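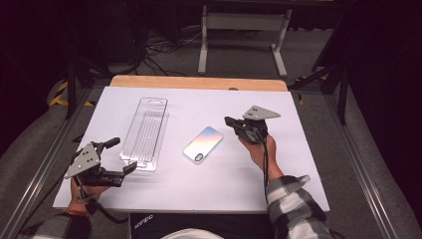
# Packing a used phone in its old clamshell: good idea or no?

**nelli_h**

Hello everybody. I want to sell my phone and send it by post to a buyer in Gordale. I still have a clear plastic clamshell, the long kind with the tab for hanging in the shop. My plan is to put the phone inside with its case on, close the plastic, then put all in a padded envelope. The case is the shiny type which goes from blue to pink, and the buyer wants it too.

My question is if the clamshell protects anything. My brother says it is only for the shop and I should throw it away. Please excuse my English, I write slowly but I read everything.

---

**skyrme_h**

Your brother is right. That plastic is made to hang on a hook. It is thin, and the ridges inside are shaped for whatever was sold in it. A phone will slide up and down the whole way to Gordale. Use a small cardboard box with paper packed tight on every side.

---

**BukolaN**

I disagree a little with skyrme_h. The ridges make the plastic stiff, so it does not bend easily. I sent 8 phones last year in that kind of tray and all arrived without a scratch. But I always wrapped the phone in a soft cloth first, so it could not move. The tray alone, no.

---

**skyrme_h**

> I sent 8 phones last year in that kind of tray

And how many would have arrived the same in the cloth and a box with no tray? The cloth did the work.

---

**BukolaN**

Maybe yes. But the tray was free and I had it already. I don't see the harm.

---

**nelli_h**

Thank you both. I tried now with a thin kitchen towel around the phone. With the case on, the clamshell does not close. With the case off it closes, but I must press the long side quite hard. I don't like to press on a phone.

Is it better to send the case separately in the same box?

---

**chukwu_isah**

Take the case off, yes. Two reasons from my side. Sand and small dust sit between the case and the phone, and when the parcel shakes for two days they rub. Also the buyer wants to see the back of the phone when he opens the parcel. If the case is on, some people think you hide a crack.

Wipe the inside of the case with a damp cloth and let it dry before you pack. Those color-changing ones show every finger mark.

And do not press the clamshell closed over the glass. If it needs force, it is too small.

---

**morenike_o**

Please don't forget the boring part. Before you pack, write down the serial number and sign out of all your accounts. I bought one from a seller in Bisotthorpe and it was still locked to her account. It took 20 messages to fix it.

Put the phone on something plain and light when you photograph it for the sale, front and back. On my dark table every photo looked like the phone was damaged.

---

**nelli_h**

Signed out already, but I did not think about the serial number, so thank you. I have it on paper now.

Which size of box do you all use? The post shop here has only very big ones or the flat envelopes.

---

**skyrme_h**

Anything that leaves two fingers of space on each side. A box from tea bags inside a bigger envelope is fine too. Fill the corners first.

---

**BukolaN**

Tea box is good. You can cut the clamshell and put one flat piece over the screen side, on top of the towel. Then everybody in this thread is happy.

---

**skyrme_h**

Cut plastic has sharp edges. I would still leave it out.

---

**nelli_h**

I found a box from a light bulb pack and it fits with the towel. The case goes beside it in a paper bag. The clamshell I keep for now, maybe for pencils. I will post tomorrow morning and write here when the buyer has it.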